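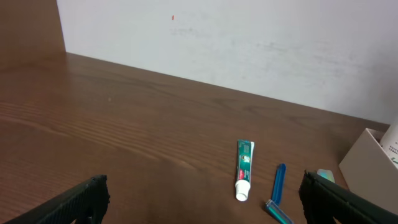 What does it mean to show a robot a task?

A person moves the arm through the job while the system records where every joint goes, how far the fingers open and what the cameras see. That recording is called a demonstration. After enough demonstrations of the same job, a model is trained on them and tries to do the job by itself. No program is written for the individual task, and the person giving the demonstrations doesn't need to know how to write one.

Who are these questions for?

People who have booked or are thinking of booking time at Pollilholm, and people who have a Votex arm of their own and want to send us recordings. Most of it also applies to arms from other makers, but the button names and menu names are the Votex ones. Last changed 21/07/2018.

Which tasks can I demonstrate?

Tabletop jobs with one arm and a two-fingered gripper. Sorting, packing, putting things into boxes and taking them out again, laying things side by side, opening drawers that don't stick. Toiletries, stationery and kitchen items are what most people begin with, and we'd suggest the same. Small things with a clear long side, such as a toothbrush or a tube of toothpaste, are good for learning how to line up the fingers.

We don't take tasks with open liquids, blades, glass or anything heated. Cloth is allowed but expect to need a lot more demonstrations.

What is the difference between guiding by hand and remote control?

In hand guiding you hold the arm itself, just above the wrist, and push it where it should go. The motors carry the weight and otherwise give way. In remote control you sit at the desk and hold a smaller arm with the same joints, and the big arm copies it.

Which one should I use?

Remote control for nearly everything. Your hands stay out of the camera views, and the recording holds only what the robot will see later on when it works alone. With hand guiding your forearm and sleeve get into the side camera, and a model can come to depend on them.

Hand guiding is better when the job has a push or a twist in it, because the remote arm passes on very little feeling. Pressing a lid shut is the usual case. Some people do the first few by hand to find a sensible path and then throw those away and record the rest from the desk.

How long does it take to learn?

Most people can pick up a tube and put it in a box within their first session. Doing it smoothly takes longer. The common trouble is judging depth, and it gets easier once you stop looking at the arm and start looking at the screen.

Why should I look at the screen and not at the table?

The model only gets the cameras. If you lean round the side to see whether a finger is behind the soap, you are using something the model won't have, and the recording will show you making a decision for no reason it can find. If you can't do the job from the camera views, the model can't either. Move the camera or change the layout.

What does the wrist camera add?

It moves with the gripper, so it gives a close view of the last few centimetres before a grasp. The fixed camera is better for the overall layout. Keep both on. Expect the fingers to be in the wrist view all the time and to hide things now and then, mostly whatever is close to a fingertip. Bring the wrist in from a little higher if an object keeps disappearing.

How many demonstrations do I need?

For one object going to one place, 40 is the number we ask for before a first training run. It is enough to see whether the idea works and usually not enough to rely on. Our own toiletries set stands at 1,150, with the objects moved between recordings, and 456 of those were dropped from the last training run for being too slow, too hesitant or wrongly labelled. So plan to lose a fair share.

Should I put the objects in the same place every time?

No. Move them a little each time, and turn them too. If the toothbrush always points the same way, the robot will be lost when it doesn't. Have the box in more than one position as well, including close to the edge of the view.

Don't go to the other extreme and put things where the arm can hardly reach. Use the layout sheet in the session folder if you find you keep returning to the same arrangement. Everyone does this without noticing.

Can I leave other things on the table?

Other things are fine if they belong to the task or if you mean them as distractions. Clear away pens, cups, phones and keys that are only there because you put them down. If you use distractions, change them from one recording to the next.

How do I pick up a thin object lying flat?

Open the fingers wide, come straight down over the middle, stop just above the surface and close slowly. Line the fingers up across the narrow side. For a toothbrush, take it on the thicker part of the handle. Going for the head end makes it swing as you lift.

Don't press the fingertips into the table. The arm will stop itself if the force is too high, and you'll lose the recording.

How do I pick up a tube?

Much the same, but don't close fully. A soft tube keeps giving way and the gripper will carry on squeezing if you let it. Set the grip limit to Low in the Hand menu. Check the cap is screwed on before you start. We have cleaned toothpaste out of a gripper and don't want to do it again.

What about a box with an open top?

Go over the side with plenty of room, stop, then lower. New operators tend to cut the corner and catch the rim, which drags the box along. If there are already things in the box, lower until the object is just clear of them and open the fingers gently. Tall bottles should go in first.

I made a mistake halfway through. Should I stop?

It depends on the mistake. If you missed a grasp and can simply try again, carry on and try again. Recordings with a recovery in them are useful and we keep them. If something fell on the floor, if the arm stopped itself, or if you forgot what you were doing, press Discard and reset the table.

Never reach in and put an object back while the recording is running.

How fast should I move?

At the speed you would like the robot to move, and steadily. Long pauses cause trouble: the model learns to pause too, and sometimes it never starts again. Decide on your route before you press Record. If you need to think, discard and begin again.

Does it matter who gives the demonstrations?

It does, more than we first thought. Two people will pick up the same bottle from different sides, and a small set with both habits mixed can leave the robot going down the middle and missing. For a set under 800 recordings, agree on one way of doing each grasp and write it down. Larger sets cope better with a mix.

What do I write in the label?

One short line saying what was done, in ordinary words. "Put the toothbrush in the box" is a good label. "Test 3 final" is not. Use the same word for the same object all the way through, so choose box or tub or basket at the start and stay with it. If the attempt failed, tick Failed as well. Don't write it in the label.

Does the room lighting matter?

Keep the blinds as you found them and leave the ceiling lights on. Strong sun across the table changes the pictures a good deal over an afternoon. If you want a range of lighting in your set, record a batch under each kind and put that in the session notes.

Is it safe to stand near the arm?

During hand guiding you have to be near it, and the arm is held to a low speed. During remote control everyone stays behind the yellow line, including the person at the desk. The red button is on the right of the desk. Pressing it costs you the current recording and nothing else, so press it whenever you're unsure. Tie back long hair and take off lanyards.

The arm isn't following the small one. What is wrong?

Usually the two were not matched at the start. Release the trigger, bring the small arm to roughly the same pose as the large one, and hold the trigger until the light goes steady. If the light keeps blinking, restart Prosa from the desk computer. If only the gripper fails to follow, look for a loose plug at the wrist before restarting anything.

Where do the recordings go?

Prosa saves them on the desk computer and copies them to the store overnight. Please don't rename the folders. The joint readings and the camera files are matched by folder name, and a renamed folder gets left out of the training run without any warning.

Can I use the recordings myself?

You can take a copy of anything you recorded. Sets made under the Masilela project are shared among everyone taking part in it, and you'll be asked to agree to that when you book. If you want yours kept separate, book an ordinary session.

Does the camera record me?

There is no sound. The fixed camera points at the table and may catch hands and arms during hand guiding. Faces should not be in view. If yours is, tell the desk and the recording will be deleted.

When can I see the robot try it by itself?

Training runs start in the evening if the arm is free, and a small set is normally ready to try the next day. You'll get ten attempts with the objects laid out by a member of staff. You can ask for more, but not on the same booking.

It worked on the first few and then kept failing. Do I start again?

Look at where it failed before recording anything. If the misses are all on one side of the table, you probably have few demonstrations there, and adding a batch in that area will help more than repeating the whole set. If it closes the fingers too early, check your own recordings for the same habit.

Are two-arm sessions available?

From September, on the larger table only. You'll need to have finished a one-arm set first.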